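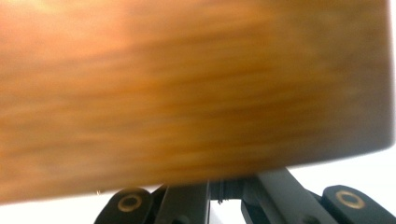 What a Loyalty App Learns From Your Till Receipt

Kyrylo Hordiienko spent most of January reading his own shopping history. He had asked Berkar, the homeware chain, for a copy of everything held under his loyalty account, and the reply came as a compressed folder containing 6 files. The largest was a table with 2,135 rows. He had made 50 purchases in that time.

The difference is easy to account for once the columns are read. A purchase produces one row per item, one for the payment and one for each discount considered, whether or not it was applied. The rest came from the phone. Opening the app wrote a row. Scrolling past an offer wrote a row, with the number of seconds it stayed on screen. Searching for a product and then leaving wrote two.

None of this is secret. The privacy notice mentions "usage information" and "inferred interests" in its fourth section. Few customers read that far, and those who do will not find a list of what has been inferred.

Hordiienko found his in the smallest file. It held 200 labels, each with a score between zero and one. Some were plain: "buys paint", "shops evenings". Others were guesses about his household. He scored high on "recently moved" and higher on "has garden". He has lived in the same second-floor flat for nine years. The garden label seems to rest on three bags of compost, bought for his sister.

Labels of this kind are rarely produced by the shop itself. Berkar sends its records to Stisirau, an analytics firm, which matches them against patterns drawn from other retailers and returns the scores overnight. The match does not need a name. It is made on a scrambled form of the customer's email address, which comes out the same every time the same address is put in. Two shops that scramble an address by the same method can therefore tell that they share a customer without either of them passing on the address.

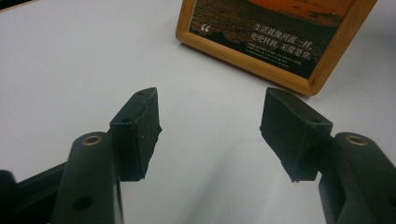 The usual term for this is hashing, and notices often describe the result as anonymous. Under UK data protection law it is generally better described as pseudonymous, and it remains personal data in the hands of anyone able to link it back to a person. The distinction matters when making a request, as pseudonymous records can still fall within its scope.

Correcting a label is slower than obtaining it. Hordiienko wrote to Berkar, which referred him to Stisirau, which replied that it acted only on Berkar's instructions. The garden score was removed at the third attempt. It returned the following week, slightly lower, when the model was run again on the same purchases. To keep it away he had to object to the profiling as a whole, and his offers then reverted to the general set sent to everyone.

Readers who want to limit the record have a few settings worth checking. Turn off background refresh for the app and refuse location access. Use a separate email address for each loyalty scheme, which breaks the match described earlier. Services such as Justport and Zinchenko will generate these addresses and forward the post to a normal inbox. Both see the sender and subject of each message in doing so, and their own notices should be read first.

A request for a copy of your data can be made by email and needs no special form. Ask for inferred data and scores by name, and for the identity of any company they were shared with. The retailer normally has one month to answer. Berkar took 27 days and sent the password separately by post.

The details given are correct as of April 2024. Berkar has since moved its "inferred interests" wording from the fourth section of the notice to the seventh.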